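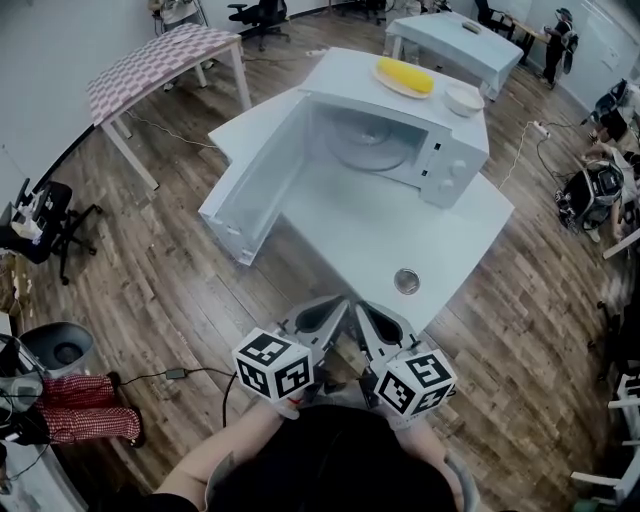
I'm trying to get clean gripper poses out of Nurari for a place-in-microwave task and the trajectories jump. We have 87 episodes. Pose comes from the two marker cubes on the gripper body, seen by the head camera, and then everything is put into the table frame before it goes to the planner. With both cubes in full view and the microwave door already open, the pose is good. Once the wrist turns and only one cube face is left, the solved orientation flips between two values from one frame to the next. The position moves a little as well, but it's the orientation that ruins the replay.

The worst episode has 532 frames and the flips come in short runs, mostly when the gripper is reaching towards the cavity. I have tried:

- a median filter on the rotation (smears the good parts)
- raising the reprojection threshold (throws away too much)
- calibrating the head camera again (no change)

Is there a setting for this in Nurari, or do I have to write my own filter? Version from June, default config apart from the marker size.

**Tags:** nurari, pose-estimation, markers, trajectory

---

### 2 answers

**Accepted answer**

It is the usual ambiguity with a single flat square. If you can only see one face and it is small in the picture, there are two orientations that fit the four corners nearly equally well. The solver picks the one with the lower error, and noise decides which that is. Filtering afterwards won't fix it, as both values are "valid" and the median of the two is neither.

Keep both solutions and choose between them later. In the config:

```
pose:
 keep_candidates: 2
 select: nearest_previous
 max_rot_step_deg: 15
```
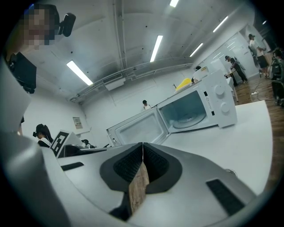

`nearest_previous` takes the candidate closest to the last accepted orientation. The step limit drops a frame when neither candidate is close enough, and you fill the gap by interpolation. Run it forwards and backwards over the episode and compare. Where the two passes agree you can trust the result. Where they don't, the run probably began on the wrong candidate, so start it from a frame with both cubes visible.

Check as well that you are solving both cubes as one rigid body. The default solves each marker separately and averages, and one bad face then drags the whole pose. You need a body file with all the corner positions in the gripper frame. Measure it properly. Ours was wrong by the thickness of the printed sheet and it took a long time to find.

> Comment: This fixed nearly all of it, thank you. I hadn't made a body file. Three episodes still flip at the start and I'll trim those by hand.

> Comment: Don't trim before the backward pass, you might lose the only good frames.

---

**Another answer**

Just use Godura, it smooths everything.

> Comment: Godura smooths the planned path. If the demonstration is wrong it will give you a smooth wrong path.

> Comment: OK, fair. I've only used it on clean data.

---

**Follow-up from the asker**

One more thing in case somebody finds this page. After the fix the replay still tried to go through the open door in the planner. The recorded hand path was fine. I had the microwave in the collision model as a plain box with the door shut.

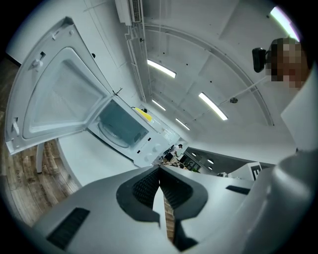 **Flalenmont Manipulation Software Team: Community Help**

For the door, split the model into a body and a separate panel with a hinge joint, and set the joint angle per episode. Don't make one large box around the open position, or the planner will refuse any approach that passes near the panel. The two latch hooks stick out from the inner rim of the door, so pad the panel on that side. The knobs can be left out unless the task is to turn them.

If you use the Teoh exporter, it writes joint angles in degrees and the planner reads radians. There is an open ticket for it. Until it is closed, convert the value in your loading script and print the first one to check.

*Last edited 24/06/2023. Marked as solved.*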